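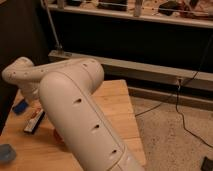

Straight grain on a light wooden tabletop, running diagonally.

Why does wood have stripes?

Look closely at a wooden table and you will probably find lines in it. They may be straight or wavy, and some bend into loops. The pattern is called the grain. It was there before the wood became a table, while the tree was still growing.

What is wood made of?

Wood is made of tiny tubes, much thinner than a hair. Most of them run up and down the trunk. When the tree is alive, many of these tubes carry water from the roots to the leaves. Others help to hold the tree up. The tubes lie side by side, a bit like a bundle of drinking straws, and the direction they run in is the direction of the grain.

You can sometimes feel it. Run a finger along a piece of bare wood, then across it. Going across often feels bumpier. Ask an adult to check for splinters first.

Where do the lines come from?

A tree trunk gets wider by growing new wood just under the bark. In places with a warm season and a cold season, it does not grow at the same speed all year. In spring it grows quickly and makes pale wood. Later in the summer it slows down, and in many trees this later wood is darker. By January it has usually stopped growing until the spring.

One pale band and one dark band together make a ring. Most trees in Britain add one ring each year. If you look at a stump you see the rings as circles, one inside another, with the oldest in the middle.

A very old slice of trunk in the Nurgate woodland museum has 837 rings, so the tree lived for at least that many years. Giant sequoia trees in California can live even longer. The oldest ones known reached over 3,000 years.

Wide rings and narrow rings

Rings are not all the same size. In a good year, with plenty of rain and light, a ring might be three millimetres wide. In a dry year it might be so thin that you need a magnifying glass to see it. Scientists use rings to find out what the weather was like long ago, before anyone was writing it down.

From circles to stripes

If the rings are circles, why does a table have lines?

It depends on how the trunk is cut. Saw straight across it and you get circles. Saw along its length and you slice through the rings from the side, so they show up as long lines. You can try this with a Swiss roll. Cut across it and there is a spiral. Cut it lengthways and there are stripes.

Planks cut from different parts of the trunk have different patterns. Some have straight lines that stay side by side. Others have tall pointed arches, which woodworkers sometimes call cathedrals. A dark round patch is a knot – the place where a branch once joined the trunk.

Does the grain matter?

Yes. Wood splits much more easily along the grain than across it. People who chop firewood stand the log on its end and split it down its length. People who make furniture think about which way the grain should go, so that table legs and shelves are strong.

Try it yourself

You will need a sheet of thin paper and a wax crayon. Find some wood with a rough surface, such as an old plank or a stump. Hold the paper flat on it and rub gently with the side of the crayon. The raised parts will come out darker.

Very smooth tables do not work well for rubbings, and crayon can mark them, so look for wood outdoors.

Words to know

Grain: the direction and pattern of the fibres in wood.
Knot: a mark where a branch grew.
Ring: the wood a tree adds in one year.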